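The Box at the End of the Line

At Roltach, the last step in the mail-order jewelry business used to be done with fingertips. An order came down from the shop floor, somebody opened a display box, put each piece in its compartment, closed the lid and sent it on to packing. On a busy morning in February the bench turned out 427 boxes, and people went home with sore thumbs.

The company wants machines to take over a good part of that. For now, the work at the bench is teaching them. A packer holds a gripper in each hand and handles the jewelry through those, over and over, while cameras record how it is done. The recordings go to Poteck, the firm building the arms.
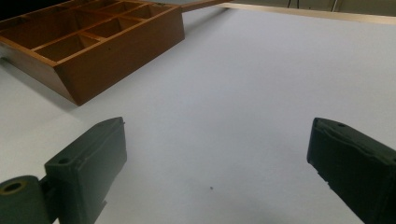 By Jovutham

The change in the job is bigger than it looks. A packer who spent years learning to feel a loose clasp or a bent pin now has two stiff jaws to work with. They do not feel anything. Most people at the bench say the first week is miserable. A brooch that a hand would lift in a second has to be approached from the right side, at the right height, and taken by the bar so the pearls are left alone.

Then it gets easier. The packers trade tips over lunch on how to turn the wrist and when to let go. Several have started to set out the boxes at an angle, which leaves more space for the second gripper. None of this was in the instructions from Poteck, and some of it has since been written into them.
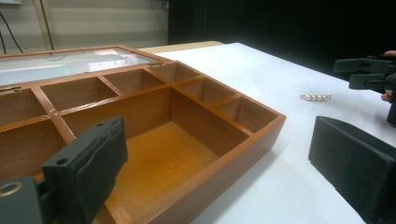

Costa sees it differently, and said in a letter to the staff newsletter that the packers were being asked to give away the one thing the company could not buy elsewhere. If the recordings are worth something to Poteck, the letter went on, they ought to be worth something to the people who make them.

Management's answer has been a bonus of 700 dollars for every packer who completes 2000 recorded runs. It has gone over fairly well, though there are complaints that a dropped piece means the run is thrown out and the time with it. Runs are counted at 2 p.m. and again at the end of the shift. 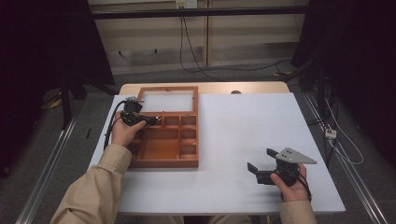

Pay is only part of it. The bench used to be a place to talk. You could pack a tray of earrings and hear all about somebody's kitchen remodel without slowing down. Working with the grippers takes more attention, and the recording sessions are quiet. Some packers like that. Others have asked to split the day, mornings on recording and afternoons on ordinary packing, and since the spring the schedule has allowed it.

The bigger question is what happens once the arms are installed. Roltach has told its staff that there will be no layoffs in packing through the first year, and that the people who did the recording will be first in line to run the new stations – loading boxes, checking finished orders, fixing what the arms get wrong. There is nothing in writing past that first year. Repairs and custom orders will stay with human hands, but that is a small department and it is not hiring.

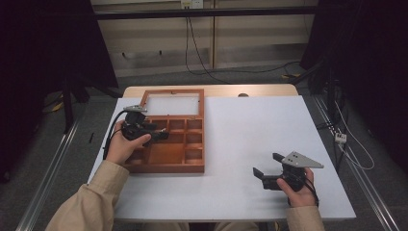 A gripper in each hand and an open compartment box on the table.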